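Home | About us | Swim times | Contact

About Flotar

Flotar is a small swim school for children and nervous adults. Started by Jaqueline Ventura and Eliseo Palacios, who met teaching at the same leisure centre and got fed up with classes of 20 in one lane. We keep ours to 8. Two teachers per group, one in the water, one on the side.

Pool is warm, shallow end is properly shallow. Changing rooms are a bit tight at 4pm, sorry, come early if you can.

Over 3173 lessons taught so far. Most of our beginners start out hating getting there face wet. We go slow. No dunking, no shouting, no badges until they want one.
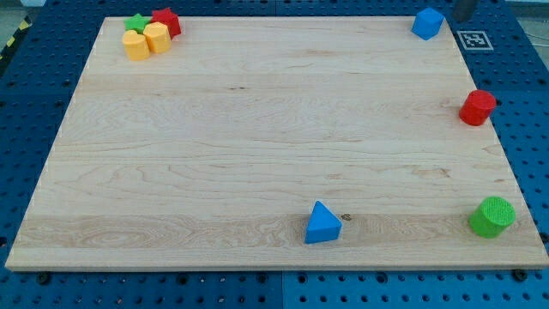 Do parents have to get in the water?
Only with under-threes. Everyone else can sit on the benches by the door, tea machine takes coins.

The team: Jaqueline (babies and toddlers), Eliseo (improvers, adult begginers), Yatziri Ayala (Saturday-type crash courses in the holidays, ask for dates), Lụa Chu on the desk. Lụa does bookings, lost goggles, everything else.

Closed for most of August while the pool is drained. New term places go to current families first, then the waiting list. To join the list ring the desk or leave your name with Lụa, mornings best.

Bring: costume, towel, hat if hair is long. Goggles optional. Floats we have.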